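Studio Audience – Frequently Asked Questions

How do I request tickets to a taping of The Clulden Hour?
Tickets are free and are issued through the Cikent audience office. Each request may cover up to four guests. Submitting a request does not guarantee admission.

Is there a minimum age?
Guests must be 16 or older. Photo identification is checked at the door.

If I hold a ticket, will I be seated?
Seating is first come, first served. The Varela Stage holds 800 guests, and more tickets are issued than there are seats. Guests who are turned away receive priority for a later taping.

May I bring a phone?
Phones must be switched off and sealed in a pouch before entry. Guests who record any part of a taping will be asked to leave.

Will I meet the host or the celebrity guests?
No. Yaneth Ríos does not hold meet-and-greets, and guest names are not released in advance – lineups often change on the day.

How long does a taping last?
Please allow over 70 minutes for the show itself, plus check-in. Doors close 25 minutes before the start.

Do you accept group bookings?
Yes, for groups of up to 50. Write to Socorro Ospina in the audience office.

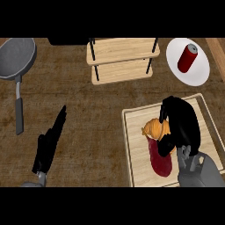 Group leaders should include a full list of names with the request. Changes to the list cannot be made at the door.

Contact | © Cikent | Back to top
This site uses cookies. By continuing, you accept our cookie policy.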